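Rapport de projet tutoré, deuxième année
Consommation électrique d'un atelier de conditionnement : étude du site Barbier à Manard

1. Contexte

Le site Barbier conditionne des produits secs pour la distribution régionale. La facture d'électricité y a augmenté pendant trois exercices consécutifs sans hausse comparable de la production. Le projet avait pour objet d'établir la répartition des consommations par usage et de chiffrer les actions réalisables sans arrêt prolongé des lignes.

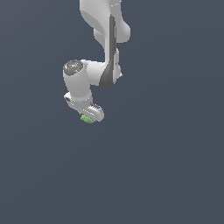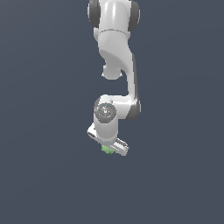

Bras blanc, rendus de simulation sur fond uni.

2. Périmètre et méthode

Les mesures portent sur le bâtiment principal, à l'exclusion des bureaux et du quai de chargement. Des pinces ampèremétriques ont été posées sur les départs du tableau général basse tension pendant 47 jours, avec un pas d'enregistrement de dix minutes. Les départs ont été regroupés en quatre usages : air comprimé, lignes, éclairage, ventilation. Le facteur de puissance a été relevé ponctuellement puis supposé constant pour chaque départ. Cette hypothèse est discutable pour les petits moteurs fonctionnant à charge partielle.

Les données ont été nettoyées avec le tableur Vasta. Deux plages incomplètes, consécutives à une coupure de l'alimentation de l'enregistreur, ont été retirées et n'ont pas fait l'objet d'une interpolation.

3. Résultats

L'air comprimé constitue le premier poste. Le compresseur, un modèle à vis de 75 kW à vitesse fixe, fonctionne à vide pendant une part importante de la nuit. La pression de réseau est maintenue en permanence à sa valeur de production, y compris lorsque toutes les lignes sont arrêtées. Une campagne de détection par ultrasons a permis de localiser 57 fuites, principalement sur les raccords rapides et les flexibles de soufflage.

L'éclairage représente une part plus faible que prévu. Le remplacement des tubes fluorescents, première action envisagée par l'exploitant, présente donc un temps de retour supérieur à celui de la réparation des fuites.

La ventilation n'est pas asservie à l'occupation. Son débit reste identique à 3 h et à 15 h.

4. Actions proposées

Réparation des fuites, avec étiquetage et contrôle semestriel. Pose d'une électrovanne d'isolement par ligne, commandée par l'arrêt de la machine. Abaissement de la consigne de pression par paliers, après vérification du besoin réel des vérins. Programmation horaire de la ventilation.

D'après nos calculs, les deux premières actions réduiraient la consommation nocturne du compresseur de jusqu'à 77 %. La valeur dépend fortement du débit de fuite résiduel, estimé ici par la méthode des temps de charge et de décharge.

5. Limites

La campagne s'est terminée en août, période de faible activité. Le profil hivernal n'a pas été mesuré et le chauffage d'appoint n'apparaît donc pas dans le bilan. Une comparaison avec le site de Stutcombe, équipé d'un compresseur à vitesse variable, était prévue au cahier des charges. Les relevés transmis étaient mensuels et n'ont pas pu être exploités au même pas de temps.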